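4.2 Task and student sessions

The keyboard task was chosen by the students themselves in January, after the block stacking exercises became too easy for them. Every member of the course already knows how a keyboard works, so no training on the object was needed. What they had to learn was how to act on it through a pair of hand-held grippers, without touching anything with their own fingers. In our experience this is the fastest way for a beginner to understand why a robot hand fails at things which a human hand does without thinking.

The course had 12 students, divided into teams of two. Each team had a session of 45 minutes per week at the Lakport laboratory. In one session, one student held both grippers and the other kept the written log and read the instructions aloud. After the half of the session they changed roles. We asked the teams to speak as little as possible during a demonstration, but this rule was not always respected, and we did not remove any demonstration for this reason.

The instructions were short. The operator should bring both grippers over the keyboard, wait for the signal of the partner, and then perform the action written on the card. The cards of the first level asked to move the keyboard to a new place on the board. The second level asked to turn it and turn it back. The third level included the loose cable, which had to be picked up by the plug and placed beside the keyboard. Figure 4 shows an operator with the two grippers held over the keyboard, and the cable lying on the board behind it.
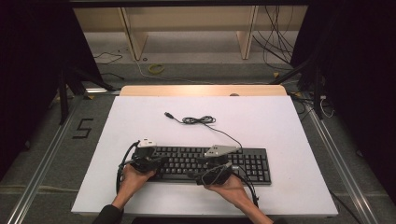
Figure 4. Keyboard task, with one gripper in each hand. The numeric keypad is at the right end of the keyboard.

4.3 Observations from the logs

We read all the written logs after the last session, on Friday, May 3, 2019. The students used their own words and we did not give them a form, which made the comparison harder but gave us comments we did not expect. The most common complaint was about the cables of the grippers. Several operators wrote that they planned the motion well and then felt the cable pull on the wrist – mostly when the two hands had to come close together. One team, which called itself Nel, solved this by agreeing before each card which hand would go first.

The second complaint was the cable of the third level. It does not keep its shape, so the same card gave a different problem each time. The team Fesden proposed to straighten it before every demonstration. We did not accept this, as we wanted the variation in the data, but we agree that it made the scoring less fair between teams.

Turning the keyboard was judged easier than moving it, which surprised the instructors. Rogério Araújo, who supervised the sessions, suggests that in the turning cards the two hands have clearly different roles, while in the moving cards they must do the same thing at the same speed. We have not tested this idea. It would need a version of the task with only one gripper, and this is planned for the next edition of the Wadusus course.

Comments (2)

mt_lab: Did the students get any time with the grippers before the first card? In our club the first hour is always lost on learning how hard to squeeze.

K. from Lakport: I was in one of the teams. Third level was the best part, even if our log from that day is mostly complaints. Please keep the cable for next year.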